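Erick Ndung'u wrote:
> Did the wall texture swap change anything, or is it noise?

Hi Erick, it did change things! With textures shuffled every episode, the wrist view holds up a lot better.

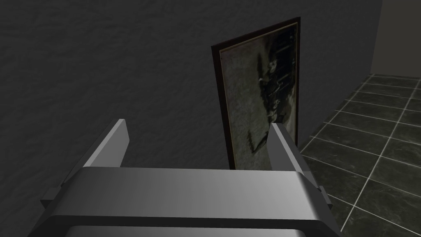
I ran 600 episodes on each setting and kept the arms and desk the same - only walls, floor and lighting moved. Three seeds so far, and they agree.

Second camera, same room: 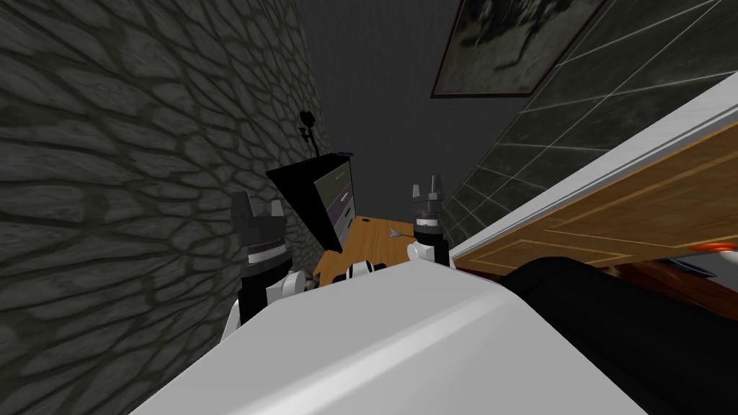
Still to do
Rerun with 80 demos, then send Hertta the logs.

Tyyne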